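Wurkgate lab adds to its store of robot grasping attempts

Wurkgate has spent much of the spring teaching a robot arm to pick things out of a bin, and by June the company had logged 334 hours of attempts. The recordings will be used to train software that chooses where to place the fingers when it meets an item it has not handled before.

The work is led by Merja Salminen, who joined the company from a packaging firm. She said the group decided early on to save every attempt, including the ones that go wrong.

"If you only keep the good grabs, the system has no idea what a bad one looks like," Salminen said. "We want the drops and the misses in there with the rest."

In each session the arm reaches into a shallow bin, closes its gripper and tries to lift. The software stores the position of the arm, the view from a fixed camera and a simple mark for success or failure. Then the arm lets go of whatever it is holding and starts over. An operator steps in when an item gets stuck against a wall or when it is time to change the contents of the bin.

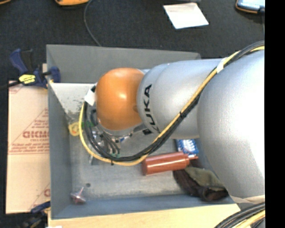 A KUKA arm works over the bin at the Wurkgate lab. The items inside include a bottle, a patterned package and a folded green cloth.

The choice of items matters a good deal, according to Adjoa Adjei, who plans the sessions. Hard plastic is fairly easy to grip once the arm finds the right angle. Cloth folds and slides, and two pieces lying together can look to the software like a single object. Adjei keeps a written list of what goes in for each session so that the mix can be repeated later.

"People send us things from home," she said. "We take most of it, as long as it isn't glass or food."

The corners of the bin have been a steady problem. Small items that end up there leave little room for the fingers, and early versions of the software tried the same failed approach again and again. Operators now set aside part of each day for items placed close to the walls — slow work, Adjei said, but the results are starting to show in the test runs.

The first trained model is due to be tried at Disavum, a mail-order returns company that sorts mixed goods by hand. Gion Gisler, its operations manager, said the company would begin with two stations and keep its present staff on the line during the trial.

"I don't need it to be fast yet," Gisler said. "I need it to put down what it can't handle and go on to the next thing."

Salminen said recording would continue through the summer, with more soft items. Wurkgate has not decided whether to share the recordings outside the company.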